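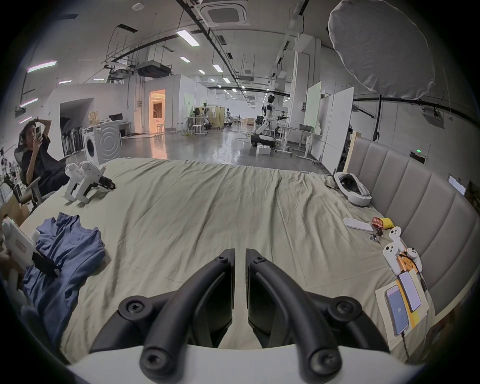
Home Skills, Unit 5: Clearing and Folding on a Bed

I used to teach folding at a table. Then Consuelo Sotelo talked me into using a bed, and I've never gone back – there's so much more room to spread out, and it's where most of you dump your laundry anyway!

Before you fold anything, clear the small stuff. Keys, phones, chargers, snack bags, all of it goes in one tray. Anything left on the sheet ends up rolled inside a sleeve (I once lost my keys for a whole weekend that way). Then pull the sheet tight at the corners. A few wrinkles are fine, but big ridges will throw off your fold lines.

1. Shirts
Start with the crumpled ones. Pinch the shirt at one spot, lift, and let the rest hang until you can find a shoulder seam. Lay it face down, smooth from the collar out, bring in the sides, then fold up from the hem 2 times. Dark blue and black shirts are the hard ones, as the seams barely show, so feel for them with your thumb.

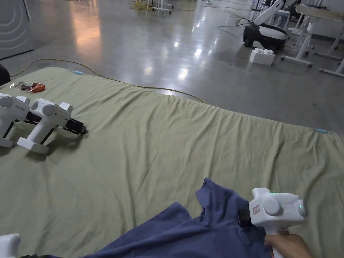
2. Socks
Hold each sock up by itself before you match it. You want to see the toe shape and the knit, and navy next to black will fool you every time under indoor lights. Lay the pair flat, heels together, and fold once toward the toe. Please don't ball them up, it wears out the cuffs (my opinion, and I'm sticking to it).

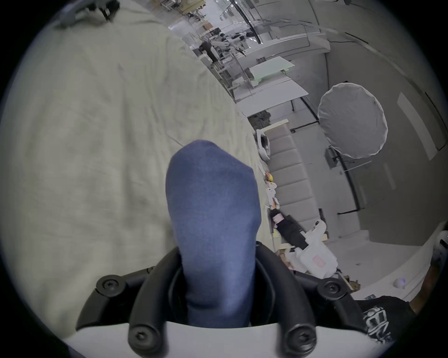
Karthik Kanagaratnam wrote back that he still balls his, has done it for 17 years, and his cuffs are fine. Okay, Karthik! Try the flat fold for one month and bring me both pairs in May.

For next time: one shirt and one pair of socks, folded at home, plus a few lines on which fold gave you trouble.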